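沉浸式阅读需要 Cookie。继续浏览即表示您同意本站使用 Cookie。[接受] [了解更多]

第128号 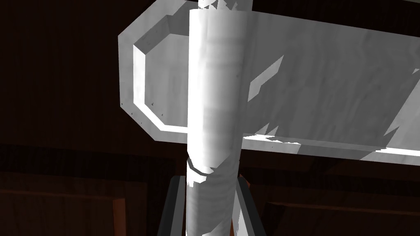 本页最后修改：2019-10-25

那锅汤是从德鲁苏斯汉姆（Drususham）方向的末班车上收来的，星期几我忘了，只记得下雨，因为同一趟车还收了一堆伞。伞不稀奇。鲁克登（Rarkden）是终点站，一条线上的人所有不想要的、想要但没想起来的东西，最后都坐到我这里来。我在失物招领处上班，窗口朝北，暖气片朝南，中间隔着六排架子和我。

乘务员把锅端进来的时候走得很慢，像端着别人家的孩子。锅是搪瓷的，蓝边，锅盖用棉绳十字捆住，绳结打得极好，打结的人显然对铁路的平稳程度早有看法。

“还是热的。”乘务员说。

“里面是什么？”

“我不问乘客的私事。”他说完就下班了。

我在登记簿上写：第128号，锅，一口。写完觉得不够诚实，又添上：有内容。

按照规定，失物保管70天，逾期由站方处置。同一本规定的另一页又说，易腐食品保管不得超过2天。这两条在规定里隔着十几页，相安无事地过了许多年，直到有人把一条装进了另一条。我去请示主任。主任正在吃一个煮鸡蛋，他吃鸡蛋的时候思路比较开阔。

“拆开登记，”他说，“锅是锅，汤是汤。”

“汤拆出来放哪儿？”

“放锅里。”

“锅是128号。”

“那你就在账上拆。”他把鸡蛋壳扫进抽屉，我猜那抽屉就是派这个用场的，“铁路上的事，账上清楚就行。”

于是汤成了第128号之附。我给它单独写了标签，用曲别针别在棉绳上。标签上有一栏叫“特征”，我解开绳子看了一眼，填了“酸汤，有蘑菇”。绳结我没能打回原样。我打的那个结像一只生了气的飞蛾。

第一天，汤放在窗台上，靠北，凉快。来了一位先生找假牙，我问上颌还是下颌，他捂着嘴想了很久，说要看我这里有哪种。又来了一位太太找手套，左手的。我把左手手套的盒子拿给她，她挑了一只比她右手那只好得多的，说就是这只。我没有说什么。手套在我们这里流动性很强，我总觉得全线的手套加起来只有一副半，大家轮着戴。

两个人走之前都朝窗台吸了吸鼻子。

第二天，闻见的人更多了。锅盖不严，暖气又恰好在那天修好了。清洁工进来拖地，拖到窗台下面就不走了，把那一小块地拖得能照见人。中午，主任从楼上下来，他平时中午是不下来的。

“几点到期？”他问。

“登记时间是晚上十点四十。”

“那也就是今晚十点四十。”

“对。”

“到期以后，”主任看着锅，语气非常公正，“要有人处置。”

处置这个词，规定里用得很多，从来没有解释。伞的处置是拍卖，书的处置是送给疗养院，去年有一只活龟，处置的办法是主任的女儿。汤没有先例。我翻了从前的登记簿，最接近的一条是一罐蜂蜜，备注栏写着“已处置，甜”，签字的人早就退休了。

那天晚上我留下来加班。加班要填单子，事由一栏我写的是“监督易腐食品到期”。主任也没走，他说楼上灯泡坏了。十点三十八分的时候清洁工来了，带着她自己的勺子。

我们等到了十点四十。我想强调这一点，后来有人问起，我也是这样强调的：一分钟都没有提前。主任甚至等到挂钟走过去一点，他说那只钟快。

汤在茶水间的小电炉上热过。那只电炉是斯基尔蒂克（Skiltik）牌的，属于失物，第57号，七十天早过了，一直在等拍卖，等的时候顺便给我们烧水。它只有两种脾气，不热，和要着火。清洁工用拧松插头的办法调出了第三种。

我不大会写吃的。我只说，第一勺下去之后，茶水间里有好一会儿没人说话，主任后来说了一句，说的是他母亲。他说他母亲做饭很难吃，他以前以为饭都那样。

那汤先是酸，酸得像有人在你耳边拍了一下手，接着蘑菇来了，接着是一点烟熏味，末了还有一样东西，我们三个人为它争到末班车进站。主任说是马郁兰。清洁工说是李子干。我说是苹果，后来又改口。锅见了底，主任拿面包把锅擦了一遍，说这是为了保护搪瓷。

我在第128号之附的备注栏写：已处置。想了想，没写味道。

锅洗净，晾干，用棉绳捆好，放上第三排架子，和一个鸟笼、两副雪橇、一只装在琴盒里的火腿形靠垫做邻居。还有六十八天。我估计不会有人来。丢了锅的人一般去买一口新的，买新锅比来鲁克登方便，从哪里出发都是。

第九天，她来了。

她年纪不小，个子不高，戴一顶有主见的帽子。她把手提包放在窗口的台子上，从头到尾打量了我一遍，似乎要确定我是不是也是别人落下的。

“我丢了一锅汤。”她说。

“锅是什么样的？”我把表格抽出来。

“锅不要紧。”

“表格上是先填锅。”

“搪瓷的，蓝边，盖子不严，早该扔了。我丢的是汤。”

我去第三排架子把锅抱了过来。她没看锅，看的是绳结。

“这不是我打的结。”

“为了登记，需要开封核对。”

“核对到什么程度？”

我请她稍等，上楼找主任。主任不在鸡蛋时间，思路很窄。他说：“按规定办的，你把规定给她看。”我说规定有两条。他说：“给她看短的那条。”

她戴上眼镜，把短的那条看了，又往前翻，把长的那条也看了，还顺便看了中间关于牲畜的十几页。看完她合上册子，双手放在上面。

“这么说，”她说，“你们喝了。”

“规定里叫处置。”

“好喝吗？”

我在那个窗口坐了许多年，被人骂过，被人用伞指过，有一回还被人献过花（他认错了人，第二天来要回去了）。没有一个问题像这个一样难填进表格。我说，好喝。

她点了点头，好像我答对了，可是答对了也不加分。

原来那锅汤是要送到雅布翁斯卡（Jabłońska）街去的。她妹妹住在那条街上，姐妹俩为这个汤争了一辈子，争的是母亲当年究竟往里放了什么。母亲没有留下方子，留下两个女儿，各执一词。那天她终于做成了，她说，她一尝就知道成了，连盖子都没敢再掀，捆上绳子就去赶火车。车上她睡着了。醒来已经到站，她慌慌张张下去，手里拿着帽子。

“您再做一锅就是了。”我说。

“我再做了四锅，”她说，“都不对。那天手边有什么抓了什么，没记。我来就是想把它拿回去，尝一口，想想是怎么回事。一口就够。”她看了一眼锅，“哪怕锅底上有一点也行。”

我想起了主任和他的面包。

窗口后面排起了队，找伞的，天又下雨了。找伞的人最没有耐心，他们淋着雨来，又要淋着雨回去，中间那一段全算在我头上。我对她说，尝过汤的人有三个，都是本站的正式职工，如果她需要，我们可以出具证词。

我说这话是想让她下台阶。她从手提包里拿出一支铅笔，说：“好。”

证词是在茶水间取的。主任坐在正中，因为他是主任。他说烟熏味里面有马郁兰，他以二十六年工龄担保。清洁工说工龄里没有马郁兰，那是李子干，还是带核煮的那种。她们俩互相看了一眼，我感到一种对主任和我都不利的东西正在形成。

“您呢？”她问我。

“我本来说是苹果。”

“本来？”

“后来我觉得是苹果皮。”

铅笔停了。她问我是新鲜的皮还是晒干的，我说我一个管失物的，没有那么细的舌头。她问，是不是咽下去以后才有的，在后面，靠近耳朵的地方。我说是的，就在那儿，我还以为是我着凉了。

她把帽子摘下来，放在第57号电炉旁边，我赶紧拔了插头。

“再做一锅，”她对清洁工说，“你来看火。”

主任说站里不能做饭。过了一会儿他问大概需要什么。又过了一会儿他下楼去了车站小卖部，买回来一棵卷心菜、半截熏香肠和一包他坚持认为用得上的马郁兰。蘑菇是清洁工家里的，她让她外甥托着下午那趟车捎来，捎丢了，两个小时后作为失物交到我窗口。我登记，她领取，签字，全部合乎手续。

那天下午的窗口工作我承认做得不太好。有一位先生来找一只箱子，我给了他一个鸟笼，他居然也拿走了，说差不多。

第一锅太酸。第二锅烟熏味盖住了一切，主任还是喝了两碗，说不能浪费，铁路是公家的。煮第三锅的时候，天已经黑了，清洁工手里削着一只苹果，那是她的晚饭。苹果皮削下来长长的一条，搭在暖气片上，她有这个习惯，说烤干了放在柜子里防虫。

她盯着暖气片看了好一阵。

“我那天，”她说，“炉子上面也晾着东西。”

“苹果皮？”

“我晾的是袜子，”她说，“苹果皮在袜子旁边。”

主任把勺子放下了，过了片刻又拿了起来。

第三锅离那个味道很近。我说近，是凭良心说的，耳朵后面那个地方确实动了一下。主任说就是它，清洁工说差一口气，她自己端着碗，一句话不说，喝完了，把碗翻过来看了看底，好像下面写着什么。

末班车反方向开的那趟是十点五十五。我们把剩下的汤装进那口蓝边锅，她亲手打的结，打得飞快，我站在旁边看也没学会。领取单要签字，我拿出来才发现问题：锅是第128号，可以领；汤已经处置了，账上没有汤。她手里这锅汤从法律上讲没有来历。

“那就写锅，”主任说，“有内容。”

她签了字，上车坐在靠过道的位子。我隔着玻璃看见她把锅放在膝盖上，两只手按着盖子，眼睛睁得很大。我想这回总该稳妥了。

夜里清点，茶水间里多出一顶帽子。我给它写了标签，第129号，特征一栏填“有主见”，主任让我重填。

后来的事我知道得不多。过了些日子，站里收到一张明信片，是雅布翁斯卡街寄来的，字很小，写得很挤。妹妹尝过了，说姐姐全错了，母亲放的是梨。下面换了另一种墨水，说请问贵站那位尝出苹果皮的先生，能不能抽一天过来再尝一次，车票自理。

主任说这算出差。出差单上要填携带物品，我填了帽子。到六月，帽子的七十天早过了，我还没走成，一直是伞的季节。清洁工倒是去过一趟，回来说是李子干，她早就说过。

锅也回来了。还是德鲁苏斯汉姆那趟末班车，还是那个乘务员，走得很慢。我看了看绳结，没有解，先去把第57号的插头拧松了一点。

相关阅读
· 候车室里的合唱排练
· 我叔叔与他的三张渔业许可证
· 斯基尔蒂克使用说明书（小说）
· 给楼上弹琴者的第二封信
· 雪橇拍卖会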